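From: Danica Vaněk
To: wultinside-equipment
Date: June 2, 2019
Subject: Re: Second cell for PC teardown - what are we asking for?

On Friday Eduard Lukáč wrote:

> I need one page for the budget round. The draft asks for a second arm, a second gripper, a new bench and a tool changer, all in one line. Doležal will want it split. Can someone tell me:
>
> 1. what we need to have in place by February and what can wait
> 2. whether the fixtures are bought or made
> 3. why the draft has a tool changer at all, when the first cell has run without one
>
> Also, Fatemeh's note says 14 weeks for the arm and Lertchai's says it is in stock. Which is it?
>
> Eduard

Eduard,

Taking your points in order, with the lead time at the end.

1. By February we need the arm, the gripper and the controller licence. The bench can wait. Štěpánka measured the one we have and a second arm will fit on the same slatted top if the fixtures move to the outside edge. It will be tight when both towers are in, and we would have to agree a keep-out zone in the middle, but that is a software job and it costs us days of work and no money. I would take the bench out of this round and put it in the next one.

2. Made. We print them here. The fixture for loose boards and strips went through several versions and we still change it when a new case type comes in, so buying machined ones now would be a waste. Please put down filament and printer time under consumables and leave fixtures off the equipment list. Fatemeh has the figure for last year.

3. The tool changer is my fault. I put it in when we thought the arm would have to undo screws as well as pull parts. At the moment side panels come off by hand before the tower goes on the bench, and most of what the arm goes after inside is a matter of getting fingers on to something and lifting. The Dell towers suit this well. The drive caddies have blue tabs, the slots have blue clips, and a good part of the job is pressing or pulling those. Where we do lose time is the processor and its frame, and a changer would not fix that. What would help is a narrower set of fingers. Prarkunero quoted 1,164 euros for a set made to our drawing, without VAT. Two sets would cover both arms and leave the changer out completely.

So that the people reading the page know what the work looks like, I suggest putting this on it, next to the cost table:
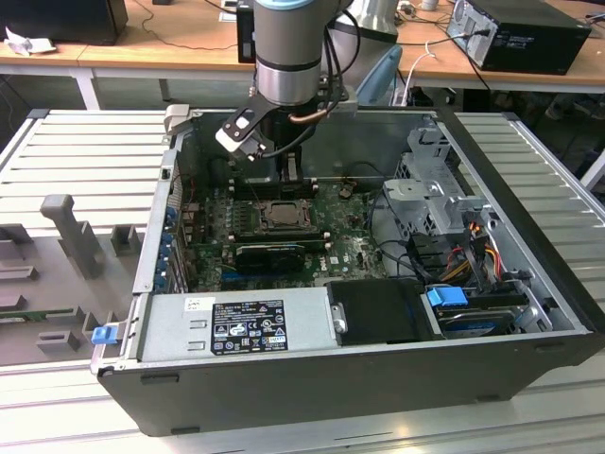
*Gripper over the processor end of the board, desktop tower with side panel off.*

It also shows the thing I keep raising about cables. The gripper cables run down the outside of the arm, and every tower has its own loom in there as well. With two arms on one bench I would like proper cable guides on both. Vimanbridge sells a kit for this and Lertchai has asked them for a price. Put in a line for it and mark it "quote pending".

On lead time, Lertchai and Fatemeh are both right. The bare arm is in stock. The 14 weeks is for the arm with the controller and the safety inputs configured, and that is the one we have to order, unless Lertchai wants to do the configuration himself. He has said he would prefer not to. If the order goes in before the summer break we are fine for February. If it slips to October it gets uncomfortable.

My version of the list would be:

- arm with configured controller, 1
- gripper, same model as now, 1
- narrow fingers, 2 sets
- cable guides, 2 kits (quote pending)
- controller licence, 1 year

Removed: bench, tool changer, fixtures.

One more thing that is missing from the draft. We need a stock of old towers to run against. We have 100 promised from the university clear-out but no transport and nowhere dry to keep them. The van is a small cost, the storage may not be. Štěpánka, could you find out whether the ground floor store is still free, and who we would be charged by?

I can look at the page on Tuesday if you send it round before lunch.

Danica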